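Ticket: milk meter in stall 2 reading low, Drodness parlour software
Status: open, waiting on supplier
Opened: 12 May 2023

Hello again, me with the parlour computer. I've put everything I've tried in one place this time so I don't have to go through it all over the phone. The short version is that the Schouten meter on stall 2 keeps telling the Drodness program that every cow standing there has gone half dry, and she hasn't! 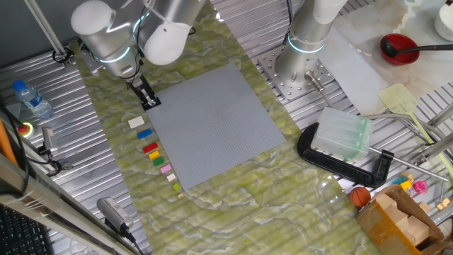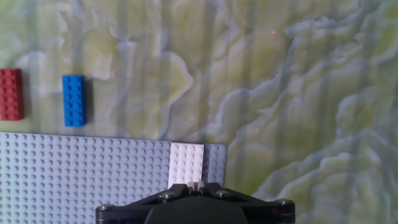
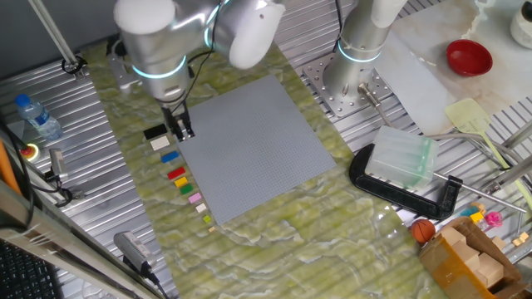

Green and white marbled worktop, three views.

We milk 80 cows, twice a day, and the herd isn't fussy about who goes where, so the same animal might be on stall 2 in the morning and at the far end by teatime. That's how I spotted it. One of my best older girls dropped to a silly figure on Monday morning, I had her down for a vet visit, and then she was back to normal in the afternoon from a different stall. I went through the printouts with a cup of tea and every low reading had come off the same meter.

What I've done so far, in order:

Washed the meter body out by hand and checked the little filter. A bit of scale on it but nothing dreadful. Put it back, no change.

Turned the whole box off at the wall, counted to 100 and turned it back on. The program came up asking for the date, which I gave it, and then it lost the cow numbers for the first side. They came back after a second restart. Meter still low.

Swapped the cable with the one from the next stall along. I thought I was being clever here, but the fault stayed put on stall 2, so I'd say the cable is fine. I've left them swapped over, in case whoever comes out wonders why the labels don't match.

Milked one cow into a bucket. The scales in the dairy said 12 — no, scrap that, I wrote it on my hand and it washed off. I did the sum at the time and the meter had shown 58 per cent of what was in the bucket. I'll do it again properly and write it on paper.

Rang the Gotovero helpline. Nice enough, but they only look after the collars and said the meters go through Cidurent now. Cidurent said to open a ticket. So I have!

Update, same evening. Ran the calibration from the menu like the manual says. It wants you to pour a measured amount of water through, then press the green button, and it sat there on "waiting for flow" the whole time the water was going through. Tried it again, slower, and got the same message. Stall 1 did it first go with the same jug, so I don't think it's me.

Could somebody tell me if I can bypass that one meter in the program without it marking the cows down as not milked? Last time I tried anything of the sort it put half of them on the dry list and I was picking them off one by one until supper. I'm carrying on as normal and writing stall 2 down in the notebook, but the milk recording is in July and I'd like it sorted well before then.

I'm in the parlour until eight most mornings and can't hear the phone over the pump, so please ring after that or just reply on here.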